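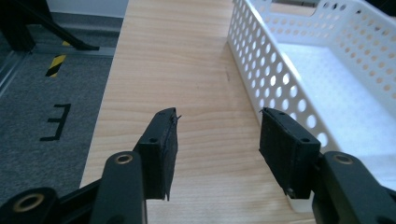 Skakine Questions the Storage Makeover, Publishes Plain Results From Its Own Workroom

BOTHOLM — Skakine, a small firm that sets up workrooms and supply rooms for schools and offices, today released the results of a four-week trial of open plastic baskets as everyday table storage. The findings are modest. The company says that is the reason for putting them out.

Storage products are sold on big promises. A new set of bins will clear the desk, calm the staff and give everyone back an hour of the day. Skakine has sold its share of bins and has not seen many of those hours come back. In March it decided to test the claim in the one place where it could not blame the client, its own workroom in Botholm.

The trial used white plastic baskets with round holes in the walls and a cutout handle in the end, placed on light wooden worktables. There were no lids or dividers and no color system. Staff were told which table each basket belonged to and were otherwise left alone. Over the four weeks, 564 small items were logged as put down on a table at the end of a job. Of these, 188 were in the right basket when the room was checked the next morning.

"One in three," said Kerstin Steinbach, who ran the trial. "I have read brochures that would call that a transformation. I would call it one in three. Most of the rest was sitting on the table a short reach from the basket, which tells you how much work a basket does by itself."

The company did find some differences worth passing on. Baskets kept to one side of the table were used more than baskets set in the middle, where people moved them out of the way and then forgot them. Baskets holding a single kind of thing did better than mixed ones. Mixed baskets filled up in the first week with cable ties, dead markers and packing slips, and after that people avoided them.

Perforated walls are often sold as a way to see what is inside. Skakine's staff did not report this as useful. They looked in from the top, as anyone would. The holes did make the baskets easier to rinse, and dust was less of a bother than in the solid trays used before.

Floor markings got a closer look too, and a cooler one. Tape letters and striped tape are common in shared workrooms, and they are cheap. In Skakine's view they help a newcomer find the right table and do very little for someone who has worked in the room for a month. Steinbach recommends them for rooms with frequent visitors and suggests that other clients save the afternoon it takes to lay them straight.

A second trial, run over the same weeks with the Stovgate supply room at McKinnon, added one step. Each Monday a staff member spent 12 minutes emptying every basket onto the table and putting back only what belonged. The share of items found in place went up. Skakine is not publishing a figure for Stovgate, as the log there was kept by several people and has gaps.

"I am fairly sure the 12 minutes helped," Steinbach said. "I am much less sure it was the basket. You could probably do the same with a shoebox — and I say that as someone who sells baskets."

Skakine will continue to supply open baskets and has 700 in stock. It will no longer describe them in its catalog as an organizing system. The new listing gives the size, the material and the price.

The trial log and the check sheet used in the Botholm workroom are available on request from the Skakine office. Requests for the Stovgate log should be sent to McKinnon directly.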